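Why Coat Racks Don't Fall Over

A coat rack is a pole with hooks on it. It takes up very little floor, and it can hold the coats of a whole family. If it is made well, it stays standing even when all the heavy coats are on one side.

The secret is at the bottom. Most coat racks have a wide, heavy base. Some bases are round like a plate, and some have legs that spread out. The weight down low keeps the rack steady. You can test this with a pencil. Try to stand it on its end and it tips over. Now push the end into a big lump of clay and try again.

The arms matter too. They curve up at the ends so that a coat slides toward the pole and stays put. Many arms finish in a round knob. A knob is kinder to cloth than a sharp point, and it won't scratch you if you bump into it.

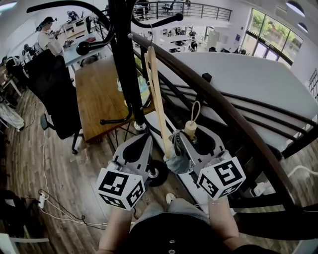
Sadia Ghauri wrote to us that her class in Trernwood had one rack for 2 rooms, and it leaned every winter until they put the heavy coats on opposite sides. She says it has stood straight since October.

Her class found out about balance. When coats hang on one side only, they pull the pole that way. A coat on the other side pulls back. If the pulls match, the rack stands straight.

Coat racks can hold other things besides coats. Hats, scarves, umbrellas and light tools with a loop or a clip all hang well. Put the heaviest things on the lowest hooks, if your rack has hooks at different heights.

Never climb or swing on a coat rack. A child who weighs 60 pounds is much heavier than a coat, and the rack will tip.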